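2022-01-12

# Comparing Two Finger Sets on the Hand-Held Gripper

This post records the results of a comparison I carried out over the first days of January between two sets of fingers for the same hand-held gripper. The first set is the one supplied with the kit from Premaver. The second is a softer set ordered from Clustlow in the autumn, which had remained in its packaging until the holidays allowed time for proper testing. Readers who followed the earlier posts on the Menzies arm will recall that the fingers were the weakest part of that setup, and several of them wrote to ask whether a change of material would help.

The purpose of the comparison was limited. I wished to establish which set should be used for household fabrics during the coming months. I did not attempt to measure maximum grip force, and no claim is made here regarding hard objects such as cups or tools.

## Method

Each finger set was given 30 attempts on each item. An attempt was counted as successful if the item was lifted clear of the surface, carried to the other end of the table, and released without a second squeeze of the trigger. The items were a dish towel, a folded T-shirt, a pair of thick socks and a pillowcase. All four had been washed many times, and I would expect new fabric with sizing still in it to give different figures.

The gripper was held in the right hand throughout. After every seventh attempt the fingers were wiped with a dry cloth. On the first evening this step was omitted, and the results from that evening were discarded and repeated. Lint builds up on the softer material faster than I had assumed, and a linty finger slides on cotton in a way that a clean one does not.

The trigger spring was left at its factory setting. The manual permits two settings, and the stiffer one may suit a stronger hand than mine.

## Results on fabric

The Premaver fingers performed adequately on the towel and the socks. They were less satisfactory on the T-shirt, where the tips tended to catch only the top layer and leave the rest behind on the table. The pillowcase was the most difficult item for both sets. It is large and thin, and its weight shifts as it leaves the surface.

The Clustlow fingers failed on 2 of the 30 attempts with the T-shirt, against 7 for the Premaver set. On the towel the difference was too small to be of interest. On the pillowcase the softer fingers failed 5 times, and in each case the failure took place during the carry, when a trailing corner dragged along the table edge and pulled the fabric free.
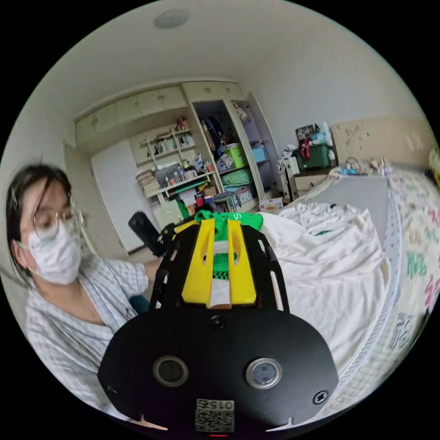
Fabric places a demand on a gripper that rigid objects do not, in that the material must go somewhere once the fingers close. With a box or a bottle, the gap between the fingers is simply the width of the object. Cloth folds, slips and gathers, and the shape of the finger decides where it gathers. The green cloth bunches over the tops of the yellow fingers and hangs down between them, and I have come to regard some bunching of this kind as desirable, as the folds resist being drawn back out. A grasp taken at the very tips gathers very little, and such grasps accounted for most of the failures listed above. I now instruct anyone using the tool to push slightly deeper into the fabric than feels necessary before closing.

## Notes on fitting

Changing from one set to the other requires a small hex key and some patience. The screws supplied by Clustlow are slightly longer than the originals and should not be driven fully home until both fingers have been aligned. I did so on the first attempt, and the left finger sat at a visible angle until it was removed and fitted again.

The softer fingers also have more play at the root. When the trigger is released quickly they take a moment to settle – long enough to disturb a neatly folded item if the hand is already moving away. A short pause before withdrawing the tool is sufficient to prevent this. It does make the work slower over a long session, and I would ask the manufacturer to consider a stiffer mounting in any later version.

Weight was a further consideration. The difference on paper is slight, but at the end of an evening my wrist was noticeably more tired with the Premaver set. This is a personal observation and may owe as much to the order of testing as to the fingers themselves.

## The Zovstead controller

A number of readers asked whether the same comparison had been made with the fingers mounted on the arm and driven by the Zovstead controller. It has not. The controller closes at a fixed speed, and its default speed is too high for thin fabric. Until I have found a way to lower it that survives a restart, any result would say more about the controller than about the fingers. A setting for this purpose is mentioned in the release notes, but I have not been able to locate it in the menu. Any reader who has done so is invited to leave the steps in the comments.

## Recommendation

For towels and socks, the supplied Premaver fingers are acceptable and there is no need to spend money on a replacement. For shirts, pillowcases and similar thin items, I recommend the Clustlow set, provided that it is wiped regularly and that the mounting screws are checked before each session. I found one of mine loose after the second evening.

The Clustlow set will remain on the tool for the rest of January. The next tests will cover items with zippers and buttons, beginning with a fleece jacket that has so far defeated both sets.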